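板を一枚敷けば机は片づくのか
工作机の下敷き板に関する調査報告

生活環境演習 第二班
班員：Araba Kyei（執筆）、Efua Yakubu、Salamatu Kwofie
提出：2020年6月3日

1. 調査のきっかけ

演習の最初の時間に配られた冊子「Ukutow式 机の整え方」に、作業机には大きな板を一枚敷きなさい、という項目がある。板の上を作業の場所、板の外を置き場所と決めれば、道具は自然に元の位置へ戻り、片づけの時間も短くなるという。冊子はこの効果を「誰にでもすぐに表れる」と書いているが、誰がどの机で試したのかは書いていない。巻末にも資料の一覧はなかった。

執筆者はこの項目を読んだ時点で疑っていた。板を敷けば、机の上に物がひとつ増える。増えた物は出さなければならないし、しまわなければならない。板の下に紙くずが入ることもある。それでも板のある机のほうが早く片づくというなら、どこかで手間が減っているはずで、その場所を冊子は説明していない。

Yakubuは家で菓子作りのときに似たことをしていて、板はあったほうがよいという立場だった。Kwofieはどちらでもよいと言った。意見がそろっていない班のほうが、ひとつの思い込みで観察を進めずにすむだろうと考え、このままの顔ぶれで調べることにした。

2. 場所と道具

調査にはSulby館の工作室を使った。机は木目の天板のもので、普段は紙工作や布の仕事に使われている。天板には薄い擦り傷があり、ものさしを当てて切った跡も残っていた。冊子には「傷のない天板を守るため」とも書いてあるので、すでに傷のある机では、その分の利点は初めから小さいことになる。

板はOakleyの画材店で983円で買った。色の薄い、何も印刷されていない板を選んだ。方眼の入ったカッティングマットも候補に上がったが、線が引いてあると、物の置き方が板そのものの働きでそろったのか、線に合わせただけなのか区別できない。冊子の言う板は無地なので、無地にした。

大きさについては失敗があった。冊子には「机の大半を覆うもの」とだけあり、寸法の指定がない。私たちは大きいほうが効果も出やすいと考え、売り場で目についた大きめのものを買った。工作室に持って帰って初めて、机の奥行きを測っていなかったことに気づいた。切って合わせることもできたが、切り口が荒れるのを嫌って、そのまま使った。この判断が後の結果にかなり影響している。

扱う物には、スティックのりと小さな立体、それに花柄の布を用いた。のりはふたを外してまた閉めるという動作が入るので、置き忘れが起こりやすい。布は広げたときと畳んだときで占める広さが変わる。どちらも、冊子が例に挙げている鉛筆や消しゴムより扱いにくい。鉛筆がきれいに並んだところで、あまり参考にならないと思ったからである。

3. 方法

同じ学年の学生六人に協力を頼んだ。全員に、板のある机と板のない机で、布の端を折って台紙にのりで留める作業をしてもらい、終わったら自分の思うとおりに片づけてもらった。観察の回数は合わせて十二回になる。

片づけの仕方については何も指示しなかった。ただし、板を出してしまうまでの時間も、片づけの時間に含めることにした。この点は班の中で議論になった。Yakubuは、板は敷いたままにしておくものだから出し入れの時間を数えるのは不公平だと言った。しかし工作室の机は次の授業でも使うので、敷いたままにはできない。自分専用の机を持っている人だけに当てはまる方法なら、冊子にそう書くべきである。結局、出し入れを含めた時間と含めない時間を両方とも記録した。

並行して、物がどこに置かれたかも書き留めた。板の上、板の外の天板、机以外の場所、という分け方である。板の縁にまたがった物をどう扱うかは最初に決めておらず、途中で布が何度もまたがったため、あわてて「またがり」という欄を足した。最初の二回分については、記憶と走り書きで補っている。

4. 観察したこと

4.1 小さい物について

冊子の説明では、板の上は作業の場所なので、使い終わった道具は板の外へ戻るはずである。実際にはそうならなかった。のりは使い終わっても、たいてい板の上に置かれたままだった。考えてみれば当然で、板が天板の大半を覆っていれば、手の届くところはほとんど板の上である。外へ戻そうにも外が狭い。

のりは寝かせて置かれることが多かった。立てておくように言えば変わっただろうが、何も言わないという約束だったので黙っていた。丸い棒の形の物を平らな板に寝かせれば、転がる心配がある。冊子には板が物の転がりを防ぐという一文もあるが、表面のなめらかな板でなぜ転がりにくくなるのか、私たちには分からない。縁に段のあるお盆と取り違えているのではないだろうか。

ひとつだけ板の利点を認めるなら、細かいごみが見つけやすかったことである。木目の上では紛れてしまう糸くずや紙の切れ端が、薄い無地の色の上ではすぐ目に入る。ただし、見つかることと片づくことは別で、見えているごみをそのまま残して終わった人もいた。後で尋ねると、板ごと持ち上げて払えばよいと思った、という答えだった。払う先の床は、誰が掃くのだろう。

4.2 布について

布はもっと面倒だった。広げればどうしても板の縁を越える。板の縁は天板より高くなっているので、布の下に段差ができ、折り目をつけるときに指が引っかかるという声が出た。畳めば板に収まるが、作業の途中で布を毎回きちんと畳む人はいない。脇へ寄せて、くしゃくしゃのまま置く。これは板があってもなくても同じだった。

冊子の図では、布はすべて四角く畳まれて板の角にそろえてある。あの図は、片づいた後の机を描いたものであって、使っている最中の机ではない。工作室の机の様子を次に示す。
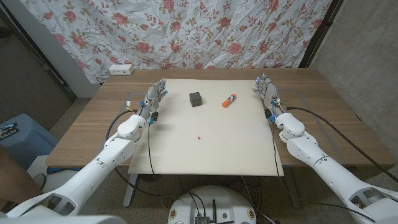 板は手前で天板の縁から少しはみ出している。
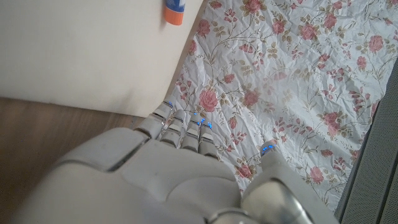 Kwame Gbehoからは、中間発表のときに、布をくしゃくしゃのまま置くのは板の責任ではなく、置き場所を決めなかった班の責任ではないか、と言われた。板は境目を作るだけの道具だから、境目の向こうに何を置くかまで決めてから比べなければ、冊子のやり方を試したことにはならない、という意見である。さらに、もう少し小さい板を使い、布の分の場所を天板に残して試したのかとも聞かれた。試していないと答えるしかなかった。

この指摘は半分は正しいと思う。私たちの板は大きすぎた。けれども残りの半分には納得していない。置き場所を決めてしまえば、板がなくても片づくかもしれないからである。境目が必要なら、テープを一本貼るだけでもよい。板と置き場所の決まりを同時に取り入れて、うまくいったら板のおかげだと言うのは、薬を二種類飲んで片方だけをほめるのに似ている。

4.3 時間について

板の出し入れを含めると、板のある机のほうが片づけに長くかかった。出し入れを除くと、差はほとんど見えなくなった。Yakubuの表では板のある側がわずかに早く、執筆者の表ではわずかに遅い。計り始めをいつにするかで二人の記録がずれていたためで、最後の道具を手放したときか、席を立ったときかを決めていなかった。どちらの表が正しいとも言えないので、本報告ではこの差を結果として扱わない。

板を運ぶときの様子も書いておく。大きな板をひとりで持つと足元が見えなくなる。棚と壁の隙間に差し込むのにも手間がかかり、二人で持ったほうがよいという人が多かった。冊子の著者は、板をどこにしまっていたのだろう。冊子には板の置き場所についての記述がない。物の置き場所を決めなさいと教える本が、自分の勧める道具の置き場所に触れていないのは不親切である。

5. 協力者の感想

終わった後に短い感想を書いてもらった。好意的なものから順に引く。

「机の色が明るくなって、やる気が出た。」
「のりがはみ出しても気にしなくてよかった。机に付くと落ちないので。」
「はみ出したところに腕が当たるのが気になった。」
「布を折るなら板はいらない。切る作業ならほしい。」

二つ目の感想は考えさせられた。のりが天板に付くのを防ぐという働きは、確かに板にある。しかしそれなら、古い紙を一枚敷いて、終わったら捨てればよい。Kwofieが試しに余った包み紙を敷いてみたところ、のりは防げたが、布を引くと紙も一緒に動いた。重さがあって動かない点では板に分がある。Kwofieはこのことから、どちらでもよいという立場を少し改めて、板の側に寄った。執筆者は改めていない。紙の四隅を留めれば済む話だと思っている。

やる気が出たという感想については、扱いに困った。初めて使う道具は、何であってもしばらくは気分を変える。同じ人がひと月後にも同じことを書くかどうかを見なければ、板の効果とは呼べない。今回の期間では確かめようがなかった。

6. 調査の弱いところ

協力者は六人で、全員が知り合いである。私たちが板を疑っていることは、早い段階で知られてしまっていた。執筆者が工作室で板を運びながら文句を言ったのが原因で、これは反省している。こちらに気を使って、板を悪く書いた人がいたとしても不思議はない。

順番の問題もある。板のない机を先に使った人は、二回目に作業そのものに慣れている。半数ずつ順番を入れ替える予定だったが、板が届いたのが遅れ、初めのほうは板のない机に偏った。したがって、慣れによって板のある側が得をしている可能性がある。それでも板のある側がはっきりと早くならなかったことは記しておきたい。

作業の種類も一つだけである。切る作業、塗る作業では違う結果になると思われる。特に刃物を使う場合、天板を守るという理由は十分に成り立つ。その場合に必要なのは片づけのための板ではなく切るための板なので、冊子の主張とは別の話になる。

Nayeli Tamayoの班はBrustvilleの公民館で、小さめの板を一人に一枚ずつ渡す形で同じ項目を調べている。聞いたところでは、板が小さいと今度は板そのものが重ねて置かれ、その上に物が積まれるらしい。まだ報告を読んでいないので、ここでは内容に立ち入らない。

7. 現時点での判断

布を扱う作業の机について言えば、大きな板を敷くと片づけが早くなるという冊子の主張を支える結果は得られなかった。細かいごみが見つけやすくなること、のりの汚れを受け止めることの二点は認める。どちらも片づけの速さとは直接つながらなかった。

班としての判断は一致していない。Yakubuは、机に合った大きさの板を敷いたままにできる環境なら役に立つと書くよう求めている。執筆者は、そのような環境で試していない以上、役に立つとも立たないとも書けないと考える。両方の意見をここに残しておく。

次に調べる班があれば、先に机の奥行きを測ってから板を買ってほしい。また、テープだけを貼った机を必ず比較に加えてほしい。私たちの記録用紙には「またがり」の欄が最初から入ったものを用意したので、工作室の引き出しから使ってかまわない。板は調査が終わった後も工作室に置いてある。返品はできなかった。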